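Let the Good Sweater Out of the Drawer

My grandmother kept her best tablecloth in a drawer lined with tissue paper, and in all the years I ate at her table I saw that tablecloth twice. Once was my cousin's christening. The other time was after her funeral, when my aunts laid it out, found it had yellowed along every fold, and stood there a while running their fingers over the lines as if they might come out by hand.

I have been thinking about that drawer since September, when I moved apartments and had to face my own version of it. Mine is a blue suitcase. In it were a silk blouse from Palumbo, the little dress shop that used to be next to the bakery (I still miss both of them, the bakery a bit more), a pair of gloves with the tag on, two Christmas sweaters, a wool skirt I had been saving for a dinner I can no longer name, and a scarf my mother knitted me when I went away to school. The skirt had moth holes you could put a thumb through. The scarf was perfect, because I had hardly ever put it on, and I found I was a good deal sadder about the scarf than about the skirt.

So I would like to make a case, and I know plenty of you will disagree, for wearing the good things on ordinary days. I mean the holiday clothes too. I mean the sweater with the silly trim, in the supermarket, in the wrong month, if that is the sweater that cheers you up.

I know what can be said against it. My sister said most of it over the phone while I was packing. Special things are special because they're rare, she told me, and if I wore a Christmas sweater in February then what would I have left to look forward to in December? I do take the point. Children especially love the bringing-out of things, the box coming down off the shelf and that closed-up smell of wool and candle wax. I wouldn't want to take that away from anybody's house, and I notice that my sister's children run to the box every year as though they had never seen it before.

But I think she and I are talking about two different kinds of saving. One kind has a date on it. You put the stockings away knowing just when you'll see them again, and that's a pleasure all the way through. The other kind has no date at all, only a feeling that today isn't quite good enough, and that some better day is coming that will deserve the silk blouse. I saved that blouse through two jobs and a whole marriage. When I finally tried it on, standing among the moving boxes, it no longer buttoned.

There is money in it as well, of course. I grew up in a family where a good coat was bought once and expected to last, and you didn't drag it through the rain to buy onions. I still can't be careless with clothes and I don't want to be. I once paid 300 dollars for a coat, which felt like a crime at the time, and for two winters I carried on wearing the old one with the broken zipper so as not to spoil it! My neighbor at the old place finally asked me whether I was cold. I said no, I had a lovely coat upstairs, and then I heard myself, and I went up and got it.

Since then it has been to the post office, the dentist, a very muddy dog park and one wedding. There's a mark on the cuff from somebody's ice cream. I've had it relined, and the woman who did the work asked if I wanted the cuff cleaned as well, and after thinking it over I said she could leave it.

My mother's scarf now hangs on the hook by the front door with the umbrella and the dog's leash. It has started to pill a little at the neck. She came to see the new apartment last month and noticed it before she noticed the view, and she took it down and looked it over, and told me she'd dropped a stitch near the end and had been hoping all this time I wouldn't find it.

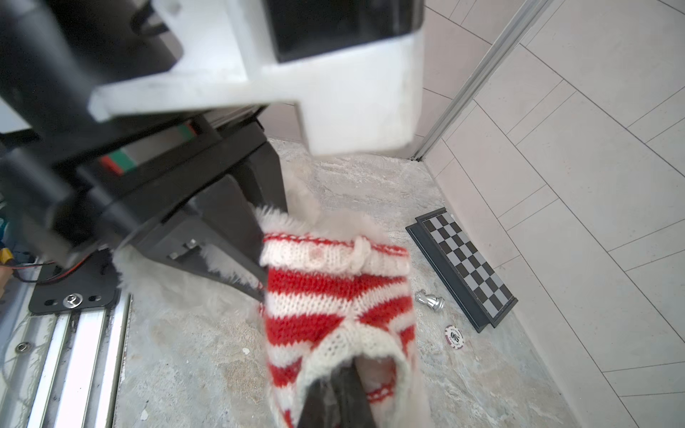

Sveva Fiore
Columnist, Home and Family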